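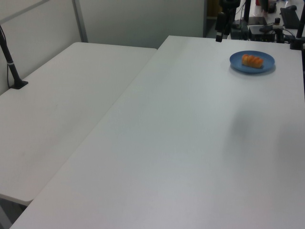 Mono reissue of the Tenport singles, anyone heard it yet?

tapehiss_ron
Nulix has put out the Tenport label singles on one LP, cut in mono. I have six of the original 45s and paid too much for most of them. Before I order, I'd like to know what source they used. The sticker says "from the best available sources," and that can mean anything.

groovewear
Got mine in October. It sounds good to me. Side one is very clean, side two has some noise on the ballads. The sleeve doesn't name an engineer or say anything about tapes.

bsidemargie
I was told the Tenport tapes were thrown out when the studio building was sold. If so, this has to be a needle drop. You can hear a faint tick once per turn at the start of the third song on side two, and it keeps the same spacing until the vocal comes in. My pressing isn't scratched there. I checked it under a lamp.

groovewear
Could be a fault in the pressing. Have you tried a second copy?

bsidemargie
Yes. Same tick, same place. And the spacing fits a 45, not an LP at 33.

tapehiss_ron
That settles side two for me, then. What about side one?

lowendtheory
Side one is tape, or at least a tape copy. There is more bass than on any 45 I have heard from that label. They rolled off the low end on the singles so that cheap players wouldn't skip. You can't get it back off a disc if it was never cut there.

bsidemargie
You can add bass with an equalizer.

lowendtheory
You can add it, but it sounds boomy. Listen to the upright bass on the first track. You can hear each note start and stop.

slapback58
I don't agree about the 45s. My copy of the second single has plenty of bass. There were at least two pressings. The first came from the Manurung plant and has a wider dead wax. The later one is thinner sounding. If all you've heard is the later one, of course the LP sounds fuller.

lowendtheory
How do you tell them apart from the label? I have never seen that written down.

slapback58
Not from the label. They used the same label stock for both. Look at the run-out. The Manurung copies have a small hand-cut M after the number. On the later ones the number is stamped and there is no M. The first run was 200 copies, as far as I know, so most people have the later one.

groovewear
Where does 200 come from? I've seen people say 500 for years.

slapback58
From a man who drove boxes of them to jukebox operators. I don't have paper for it. Take it as you like.

groovewear
So it's one person's memory from decades later. I wouldn't price a record on that.

slapback58
I'm not selling any.

tapehiss_ron
Went and looked. Of my six, 3 have the M and the rest are stamped. Played the two types one after the other on a Volteck table with a mono cartridge. The M copies do have more bass. It isn't a huge difference but it's easy to hear on the slower songs.

bsidemargie
Same cartridge and same tracking weight for all of them?

tapehiss_ron
Same everything. I cleaned them all first, too.

lowendtheory
Fair enough. I'll take back "any 45 I have heard." I still think side one comes from tape. The fade on the first track runs some 15 seconds longer than on my single, and you can hear the drummer change the beat near the end.

slapback58
That I can't argue with. My M copy fades early as well.

bsidemargie
Agreed on that track. It doesn't prove the rest of the side.

groovewear
Has anybody written to Nulix and asked?

tapehiss_ron
I did, before I posted. No answer so far. I'm going to order it for the long fade. If they write back I'll put it here.

slapback58
Ask them about the flip of the fourth single if they do. It's missing from the LP and I have only a cracked copy.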